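Robots & Automation
Feature
Budgeting for a delivery robot: why the street comes before the machine

August issue

The quote for the robot is usually the shortest page in the file. When the housing trust in Dadville set out to buy pavement delivery robots last year, the supplier's price ran to nine lines. The trust's own list of what had to be in place before the first parcel moved filled most of a ring binder, and a good part of it concerned simulation.

Testing a route in software is now a normal line in this kind of budget. A virtual district lets the buyer put a machine through kerbs, crossings and doorways before anyone applies for a permit. Dadville rented its district from Usum, a small firm that sells access by the hour, and booked 300 hours to begin with. The first blocks went on ground the trust thought would be easy: wide paving beside a large building.
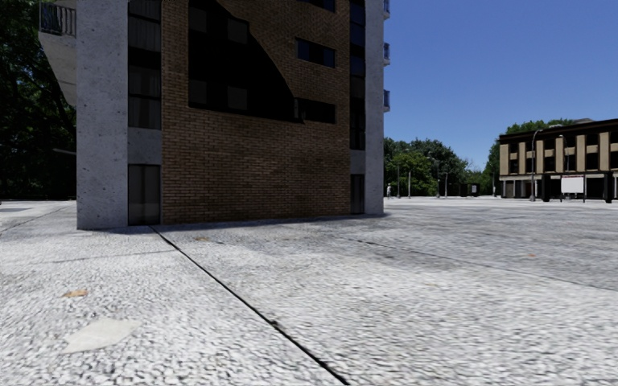

Open paving at the foot of a brick and concrete block in the simulated district.

Open ground turned out to be dearer than expected. A robot that steers by nearby walls and edges has less to go on when the paving is broad and pale, and the trust's engineers spent 43 of their hours tuning how the machine kept its position. None of that had been costed. The advice they now give other buyers is to split simulation time by type of ground and to keep a fifth of it back.

Three costs tend to be left out of a first budget. The first is staff time. Somebody has to write the test routes, watch the runs and decide what counts as a failure, and in a small organisation that person already has a job. The second is the sensor package. Suppliers often quote a base model, with the better depth cameras as an extra, and a simulated trial is a cheap way to find out whether the base model will do. The third is storage. Dadville kept 692 recorded runs and paid for the space by the month – a small bill at first, then a noticeable one.

Corners deserve a budget line of their own. Crossing a road means finding the dropped section of kerb, reading the signals and getting past whatever has been planted on the pavement.

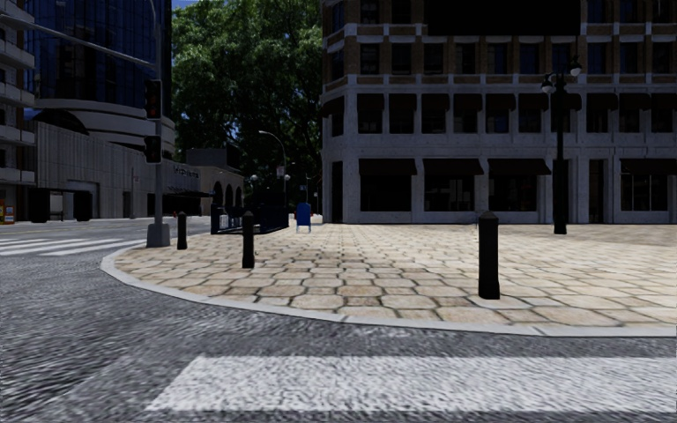
A simulated street corner with a curved kerb, bollards and a crossing.

Romville, which bought its machines a year before Dadville, skipped simulated corners and went straight to a supervised street trial. It paid for two walkers to follow each robot through every working day until the trial ended. The town's later order, for a second depot, put the same money into software testing first and cut the walkers to one per machine.

Leasing is worth pricing alongside purchase. Zúñiga, a supplier that offers both, includes software updates in its lease but charges owners for them after the second year. A buyer with one fixed route may still be better off owning. Where routes are likely to change, the lease is easier to defend, and it can be ended if the council withdraws permission.

Ordinary pavements should come last in the test plan and take the largest share of the hours. Most of a robot's working day is spent on them, passing street furniture on one side and buildings on the other.

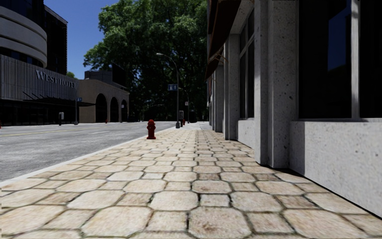 How early should a buyer ask for simulation time in the quote?
Ask at the first meeting, before the model is chosen, and have the hours priced separately so that they can be moved to another supplier if the purchase falls through.

Dadville's second order goes out to tender this winter. The trust has asked bidders to price the robot, the sensors, the simulated hours and the storage on separate sheets.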